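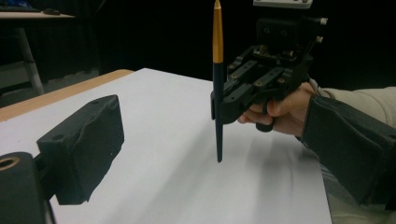
Section 4: Fitting the Band on Your Vakley Dress Hat

Your hat ships with the band in a separate envelope. We tried shipping them assembled for one December and would prefer not to discuss it.

Before you start, check the size code inside the crown. Code 471 takes the short band, code 808 takes the long one. If the two don't match, stop and write to us. Stretching the short band to fit a long crown is possible exactly once.

1. Set the hat upside down on a clean towel. Brims hold a grudge when laid flat.

2. Find the small stitch mark on the left side of the crown. Left means your left while wearing it.

3. Line up the bow with the stitch mark and hold it there with your thumb.

4. Turn the hat over and work the band around the crown, keeping the lower edge against the brim.

5. Tuck the loose end behind the bow and press for 30 seconds.

6. Try the hat on before you fasten the hook. Adjust now or live with it through the toasts.

Note: The Beltilwood felt has a nap. Brush it counterclockwise, starting at the bow. The Llanos straw has no nap and should not be brushed at all, however much it seems to need it.

Caution: Do not steam the Hirnine ribbon. Ayuba Gyamfi in our workroom steamed one to see what would happen, and it is now a bookmark.

Caution: Pins leave holes. If you must add a feather or a boutonniere, slide the stem under the band from the back.

To remove the band, undo the hook and repeat steps 5 through 3 in that order. For storage, see Section 5.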